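Oltia Aircraft Maintenance, Gurville
Hangar 2 ground support inspection: checklist and comments
Date: 20 March 2021
Inspector: Danai Chrysikopoulos
Escort: Wekesa Swai

1. Fire extinguishers, wheeled
In date, seals intact. OK.
Comment: The unit by the east door has a stiff wheel. Still usable.

2. Tow bar and shear pins
FAIL.
Comment: Spare pins in the box are the wrong size for the trainer tow bar. Bar tagged out. W. Swai to order the right ones.

3. Grounding cables and reels
OK with comment.
Comment: Reel 7 has frayed strands near the clamp. Cut back and re-terminate before the next fueling job.

4. Wheel chocks
OK. Ropes replaced since the last visit.

5. Nitrogen cart
Regulator tag reads 695. This matches the log. Hose cover scuffed, no leaks at the fittings.

6. Wing jacks
OK with comment.
Comment: Lock rings turn freely on both jacks. Load test certificate for the left jack was not in the binder. Pantelis Tsakiris to send a copy. 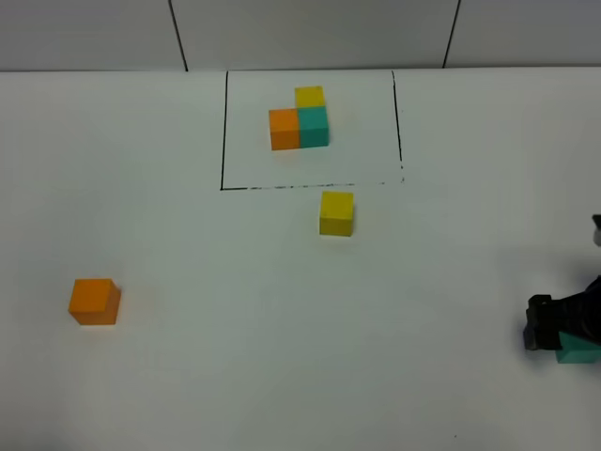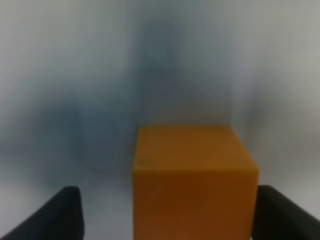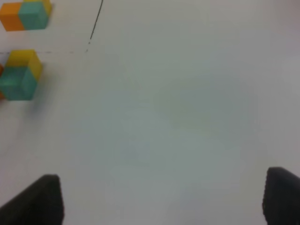

White tabletop, Gurville.

7. Ejection seat safety pins
All pins accounted for on the shadow board. Streamers faded on the canopy set but readable. Replace at the August service.

8. Hydraulic rig
FAIL.
Comment: Filter change overdue. The rig is not to be connected to any aircraft until this is done. Kokkinos filters are in stock, bin 165. Drip tray needs emptying.

9. Floor drains and Pluvlow separator
OK. Grate at the north end sits a little high and could catch a cart wheel. Reseat it.

10. Tool control
Comment: One torque wrench signed out to Lenni Partanen with no return time. Wrench was found in his work area and signed back in during the inspection. Please fill in both columns.

Result: hangar may stay in use. Items 2 and 8 stay tagged out until rechecked. Send closing notes to Angeliki Psarras with the work order number on each one.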